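How a robot's software moves a cushion

Wekach software pages for younger readers
Part 2: Seeing, planning, gripping
Updated September 2026

A robot is made of metal, motors and wires. None of these parts can decide anything. The deciding is done by software, a long set of instructions that a computer follows. This page explains the software a robot uses when it handles a cushion.

The job is split between several programs. Each one does a small piece of work and passes its answer to the next.

Step 1: Perception

Perception means working out what is nearby. A camera sends a picture to the computer. To the computer, the picture is a grid of numbers. Each number says how bright a tiny dot is, or how much red, green or blue it has.

The perception program looks for patterns in the numbers. It learned these patterns from pictures that people had already labelled. The Zostia training set has 2,452 pictures of cushions, and 1,932 of them show a cushion on a sofa or chair. A program trained only on cushions lying flat may fail to spot one that is tilted or squashed.

The program then draws an outline around the cushion and estimates how far away it is.

Step 2: Planning

The planner chooses a path for each arm. It has to obey rules. The arms must not hit each other. They must not hit the furniture. No joint may bend further than it was built to bend.

The planner tries many paths inside the computer before anything moves. Paths that break a rule are thrown away. Of those left, it picks a short, smooth one.

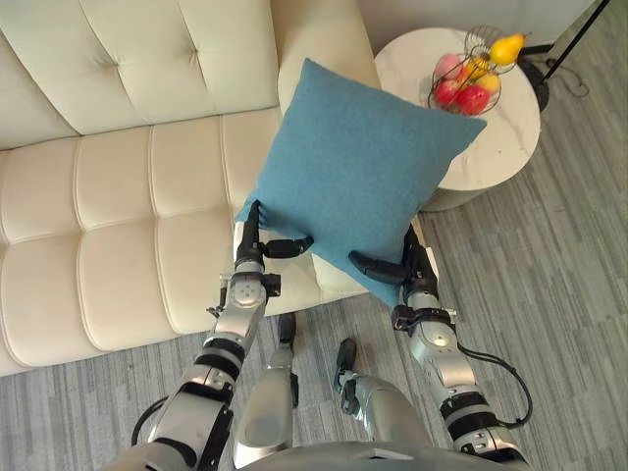 Two hands, one cushion. The planner has to keep both arms clear of the sofa and the side table.

Step 3: Control

A plan is a list of positions. The control program turns the list into orders for the motors. It runs in a loop:

Read where each joint is now.
Compare that with where the joint should be.
Change the push from the motor to make the gap smaller.
Start again.

This is called feedback. You use it when you carry a full cup of water. You watch the water and tilt your hand to stop it spilling.

Why soft things are difficult

A wooden block keeps its shape when it is squeezed. A cushion bulges and creases, so its outline changes as soon as the fingers press on it. The perception program must keep updating the outline, and the planner may need a new path.

Using two hands adds another problem. If one hand moves ahead of the other, the cushion is stretched or dropped. The Amissah control program gives both arms the same clock, so that they reach each point on the path together.

Words to know

Joint: a place where an arm bends or turns.
Loop: instructions that are repeated.
Outline: the edge of an object, as found by the software.

Next page: How Rosurora tests a plan before the motors are switched on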